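ok so thread on the Komport bowl bc three people asked and I can't fit it in one reply

1/ Komport bowl = carved soapstone, found on a farm by a creek after a dry summer dropped the water. Shallow, oval, two lug handles. One lug is gone. That's the thing everybody argues over

2/ First written mention is a single line in the Van Loon ledger. Van Loon was a dry goods store that would take "curiosities" against a tab. Entry says stone dish, Indian, and a price. No finder, no field, nothing

3/ so already you have a problem. The find story (creek, dry summer, boy with a bucket) shows up later, in a newspaper piece written by somebody who hadn't been there. Good story. Zero paper behind it

4/ Bowl goes from the store to the Doravo town library, sits in a glass case by the stairs next to a stuffed owl. My mother remembered the owl. Did not remember the bowl

5/ Catalog number is 2441. Painted on the base in white, a bit crooked. Remember that number, it comes back

6/ What is it for? Old label said "ceremonial." Old labels always say ceremonial. There's soot on the outside, thick under the surviving lug, and the inside is worn smooth at one end like someone scraped it out over and over. It's a cooking pot. People ate out of it

7/ Soapstone is great for this btw. Takes heat slow, holds it, doesn't crack over the fire the way a lot of rock will. You can cut it with a harder stone and some patience. Lots of patience

8/ tool marks: you can still see them on the outside below the rim, short parallel gouges, all leaning the same way. Inside they're mostly worn off. I spent a whole afternoon with a flashlight held sideways looking at these and would do it agian

9/ ok the missing lug. Version A, it broke in antiquity. Version B, it broke in the library when they moved the case. I was a B person for years. The break looked so fresh in the old print

10/ then I finally got to handle it at Pultard in February (Pultard is the county storage building, no heat, bring gloves). The break has soot ON it. Soot goes right across the broken face and down the side

11/ So it broke and they kept cooking with it. One handle. Which I love, sorry. I have a saucepan like that

12/ could somebody have faked soot? I guess?? Why would you. It was a store curiosity, nobody was paying extra for a burnt one

13/ Back to 2441. There are 2 objects with that number. The bowl, and a box of sherds from a different site on the other side of the county. Someone reused it. So half the notes filed under 2441 are about pottery and people have been quoting them as if they're about the bowl

14/ this is where the "fired clay lining" thing comes from. There's no clay lining. Never was. It's a note about a sherd. Please stop repeating it, it's in a schoolbook now

15/ age: I don't know and neither does the guy on the forum. Stone bowls like this get used before pottery takes over in a lot of places, and in some places right alongside it. Without a find spot you're guessing from shape. You could try dating the soot. Nobody has asked for the money yet afaik

16/ Where the stone came from is a better question. Nearest outcrop I know is 20 miles upriver and it has the right greenish gray with the rusty specks. There are scars on the rock face where blanks got popped out. One is still attached, like a mushroom. Somebody shaped it, undercut it, and walked off

17/ I'm not saying the bowl came from that outcrop. Need a proper match on the stone and eyeballing specks isn't that. But it's close and it's the right stuff and you could float a blank down the river in a day or so

18/ Things I'd like: a new number for it, the old label retired, and a talk with the tribal office before anybody plans a new display. That last one should of been first. The library never asked anyone anything

19/ sources since someone will want them: the ledger (county archive, ask for the Van Loon boxes, second one), the newspaper clipping (pasted in the library scrapbook, no date on it, ugh), and my own notes, 10 pages, handwriting terrible. Will type them up. Have been saying that a while

20/ Edit to 4, it was by the back stairs, not the front. Carry on

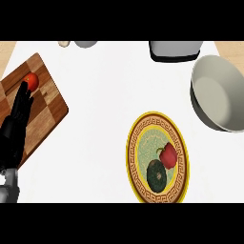
Is the ledger price legible? If it's more than the store paid for arrowheads that same month, somebody thought the bowl was whole when it came in, or didn't care about the lug. I'd check the page before and the page after.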